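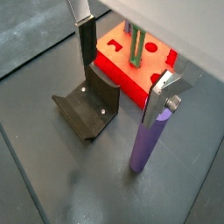
Posted by Kiyoshi Furukawa to the shop notebook, January, 4:40 pm
Filed under: glue, finishes, complaints

OK, so the hide glue. I know I said I was done with hide glue after the drawer fronts, and I know Sabina Z. has that in writing, but Vojtěch brought in the little walnut stool with the popped joint and I couldn't very well stick it back together with yellow glue when everything else on it is the old stuff. So the pot is out again and the whole back bench smells like a barn. Sorry everybody!

Started the granules soaking before lunch in cold water, just enough to cover, and left them alone until they were fat and rubbery all the way through. Last time I rushed this and got lumps. Then into the warmer on the low setting. I had the thermometer clipped to the side of the pot and it was reading all over the place until I moved it into the middle of the water (duh). After that it settled down nicely and I quit fussing with it.

First batch was too thick. It ran off the brush in a rope and then just stopped, and by the time I'd gotten the rung anywhere near the leg it had skinned over. Thinned it with a splash of warm water and tried again on scrap. Better, still a bit stringy. Second splash and it ran off the brush in a steady little stream without breaking up, and I stuck with that.

Test pieces were walnut offcuts from the Nasrallah job, rubbed joints, no clamps. I did 2 with the end grain sized first and the rest straight from the brush. Will break them tomorrow morning over the edge of the bench and write down what lets go first, the wood or the glue. My money's on the sized ones but I've been wrong about this before and Dezső remembers every time.

Speaking of Dezső, he wants it noted that warming the parts matters more than the glue recipe. He had me put the leg and the rung by the heater for a while before assembly and I have to say the glue stayed open a good deal longer. Fine. Noted.

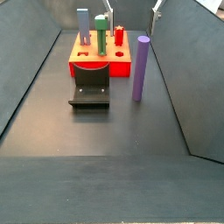 Cleaning the old joint

This took up most of the afternoon. The rung had at least two kinds of glue on it, the original brown stuff and then a whitish crust from some later repair, and they don't come off the same way. The brown gave up with a damp rag and patience. The white didn't care about water at all. I tried vinegar on a cotton swab, warm, and left it sitting under a scrap of plastic while I swept, and it went soft enough to scrape with the dull chisel (the one with the taped handle, please don't sharpen it, I like it how it is).

Don't sand the tenon! I'm writing that mostly for me. It's already loose in there and every bit of wood I take off is a bit I have to put back with a shim. I ended up gluing one long walnut shaving around the upper side, and it's snug now with hand pressure.

Vojtěch asked if we should pin it. I say no. If it fails again it should fail in the glue and not split the leg.

Finish for the seat is still up in the air. The ring mark lightened a lot with plain mineral spirits and a soft cloth, so a chunk of that was just grime. I put a dab of the Brillow paste wax on the underside to see the color, and it's warmer than I wanted. There's a half can of the clear somewhere. Sabina Malý thinks it went over to Brandport with the display cases, in which case we're never seeing it again. 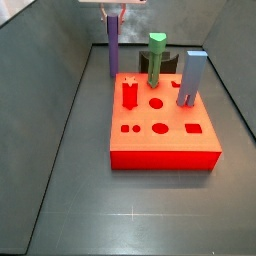
For tomorrow

Break the test joints, write it up on this page and not on a paper towel.

Glue up the stool early while the heater has been on. Leg and rung warm first, brush both sides, twist it home, wipe the squeeze-out while it's still jelly. Then leave it alone overnight, and that means me too.

Leftover glue goes in the fridge in the jar with the blue tape on the lid. It is not broth.

Order 1000 g of granules, and a decent round brush. The one I used today shed hairs into every single joint and I was picking them out with tweezers like an idiot.

Ask Sabina Z. what she wants to do about the missing foot pad. I can turn one, but I'd need another foot to copy, and the other three don't match each other either.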